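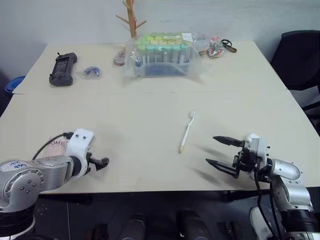
Two cream tabletops pushed together. The seam runs across the middle.

Joining two tables for cutting and pinning curtains

By Rungnapa Sangkhawat

Most curtain drops are longer than a kitchen table, and cutting them on the floor is hard on your knees and worse on your accuracy. A pair of ordinary tables set long edge to long edge or end to end will do the job, provided the tops are level with each other and can't drift apart while you work. The method below takes less than an hour the first time and a few minutes after that.

What you need

Two tables of the same nominal height
A straight edge or spirit level, at least 61 cm long
A packet of stick-on felt pads or thin rubber furniture feet
2 G-clamps or quick-release clamps, plus scrap timber for packing
Metal joining plates and short screws, if you want a semi-permanent join
Low-tack masking tape
A clean bedsheet or cotton blanket

Choosing the tables

Matching tables are easiest, though they don't need to be the same model. What matters is the edge. Square edges butt up closely and leave a seam you can barely feel. Rounded or bevelled edges leave a valley, and a rotary cutter or chalk wheel will drop into it every time. If your tables have rounded edges, try turning them so that at least the two sides that meet are the flattest ones.

Check underneath as well. Folding tables often have a steel rail set back from the edge, and you need enough clear lip for a clamp to grip. I use a pair of secondhand Nolte tables with a solid lip all the way round. My previous ones had a plastic skirt that flexed as soon as it was clamped.

Step 1: Find the flat part of the floor

Push the tables roughly into place and lay the level across the join, then along it. Garage slabs usually fall towards the door and old timber floors dip between the joists. Moving the whole set-up a hand's width can save a lot of packing. Leave room to walk down both long sides, and keep the legs off rugs.

Step 2: Level one table on its own

Pick the table that sits highest and leave the other one out of it for now. Put pads under the short legs until it stops rocking and the bubble sits in the middle both ways. Press down on each corner as you go. A table that is level but rocks will throw your measurements out the moment you lean on it.

Step 3: Bring the second table up to the first

Slide the second table in and run your fingertips over the seam. You will feel a step long before you can see it. Add pads to the lower table, one leg at a time, and check at both ends of the seam as well as the middle. If the ends are flush and the middle isn't, one of the tops is bowed. A clamp and a straight batten underneath will usually pull it in.

If the second table turns out higher, take pads away from it before you add any to the first.

Step 4: Close the gap

For a temporary join, lay a length of scrap timber under both lips and clamp each table down to it. Put a bit of cardboard between the clamp and the top so it doesn't mark. Tighten both clamps a little at a time - doing one up fully tends to swing the tables out of line.

For tables that will stay together through a big job, screw joining plates across the underside. Gevon makes a flat six-hole plate that suits this. Measure the thickness of the top first and choose screws at least 6 mm shorter than that. Drill pilot holes with tape wrapped round the bit as a depth stop.

Step 5: Cover the seam

Run one strip of masking tape along the join and rub it down with the back of a spoon. It keeps pins and chalk dust out, and stops fine fabrics such as voile catching on the edge. Replace it when it starts to lift. Leave it down for months and it will bake on, particularly in a warm shed.

Spread the sheet over the top if you are working with velvet or anything slippery. Pull it firm and clip it under the ends with bulldog clips. Skip the sheet if you are using a cutting mat.

Step 6: Mark your lines

Once the surface is fixed, tape a measure along one long side. Mine is a stick-on Torkero tape, which reads left to right and has stayed put through two summers. Mark your usual drop lengths on masking tape beside it so you aren't working them out each time.

Don't use the seam as a guide for squaring fabric. It looks straight, but table edges are rarely true to the corners. Square off the selvedge instead.

For very long drops

Two standard tables end to end will take most bedroom curtains. A full drop of 3,000 mm plus heading and hem will hang over one end, and the weight slowly drags the fabric out of square. Set a chair or an ironing board at that end, as near to table height as you can get it, and fold the excess onto it loosely. Weigh down the part on the table before you cut.

Packing away

Undo the clamps before lifting anything. Number the legs on the underside with a marker and leave the pads stuck on, so the tables go back in the same order next time. If the floor spot worked well, mark it with small bits of tape too.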